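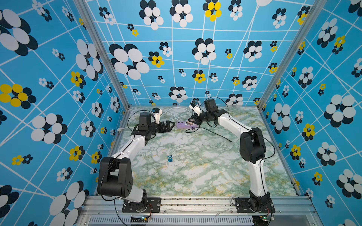 **FOR RELEASE IN APRIL**

# Celtden Publishes Results From Two-Arm Household Chore Trials

*Plugs, cords and small electronics remain harder for machines than dishes or towels, company reports*

CLAVALAU – Celtden, a developer of software for low-cost robot arms, today published the results of Steltimance, its program for testing whether a pair of tabletop arms can do the small jobs people do at home and behind shop counters without thinking about them.

The short answer in the report is that they can do a few of these jobs, slowly, and cannot yet be left alone with most of them.

Steltimance covers 1315 attempts at cord and charging chores: putting a plug into a power strip, taking one out, moving a small device out of the way, and gathering a loose cable. An attempt counted as a success only if both arms finished the chore within 300 seconds and no person stepped in. By that measure, 168 attempts succeeded.

"People ask me when they can buy one of these to tidy the desk," said Nerys Penry, who leads the program at Celtden. "I tell them we are a long way off. Picking up a music player is fine. Getting a plug lined up with a socket while the strip slides around is where most of our time goes."

## Where the arms do well

Moving a rigid object on a flat surface was the most dependable part of the work. Both arms could usually find a small item, grip it and set it down again. Handing an object from one gripper to the other also improved over the course of the program, once the software was changed so that the receiving arm waits for the other to stop moving. 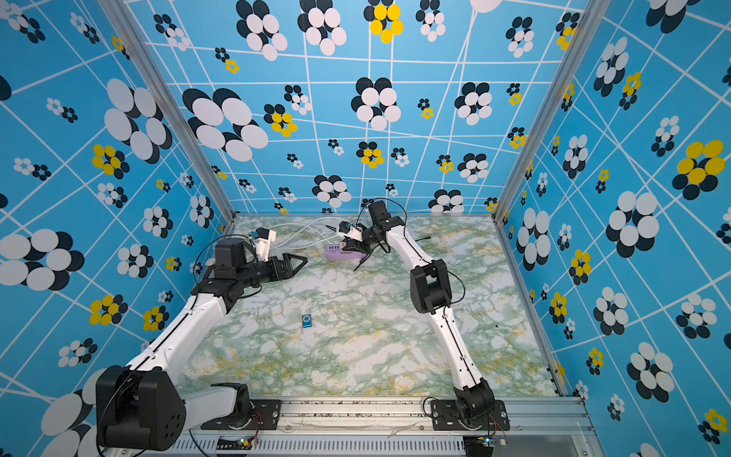 *Photo: Celtden / Steltimance program. Free for editorial use with credit.*

The chores use ordinary household goods, such as a purple power strip and a small blue music player, set out on a marble-patterned floor between the arms. Celtden did not modify the goods or add markers to them. Each arm has a two-finger gripper and a small camera near the wrist.

## Where they do not

Most failed attempts came down to three causes.

- **Cords.** A cable changes shape every time it is touched. The arms often gripped a cord in the right place and then lost track of the end of it.
- **Push and hold.** Seating a plug takes one hand to steady the strip and one to press. The arms tended to press before the strip was held, which moved the sockets out of line.
- **Knowing when to stop.** In many attempts a plug was partly seated and the software treated the chore as done. In others it was fully seated and the arm kept pushing until time ran out.

The report also notes that speed is a problem in its own right. Even the successful attempts took longer than a person would need, and an arm that takes minutes over one plug is of little use in a stockroom or repair shop with a bench full of them.

## Shop-floor test

During the program, Celtden placed a second pair of arms with Umali, a repair shop for small appliances and audio equipment in Clavalau. Staff there used the arms for one chore, moving devices between a charging area and a pickup tray.

Umali kept the arms running for part of each working day, with a staff member nearby. The shop found them acceptable for overnight-charge items that were already unplugged, and asked for them to be switched off when the counter was busy. Plugging and unplugging stayed with the staff throughout.

"Umali's feedback was useful because it was blunt," Penry said. "They wanted to know how often somebody would have to walk over and fix it. We had been reporting success rates and had no good figure for that. Now we record it for every attempt."

## What comes next

Celtden will continue Steltimance with a narrower set of chores. The next round drops cable gathering for now and concentrates on holding the strip with one arm while the other works. The company is also testing softer fingertip pads and a check that compares the plug's position before and after each push.

Celtden has not set a date for a home product and is not taking orders. Version 2 of the report, with the full table of attempts and the scoring rules, is available on request – teachers and repair businesses may copy it freely.

## About Celtden

Celtden develops control software for small two-arm robots used in research, training and light bench work. The company is based in Clavalau.

**Media contact:** Nerys Penry, Steltimance program, Celtden

###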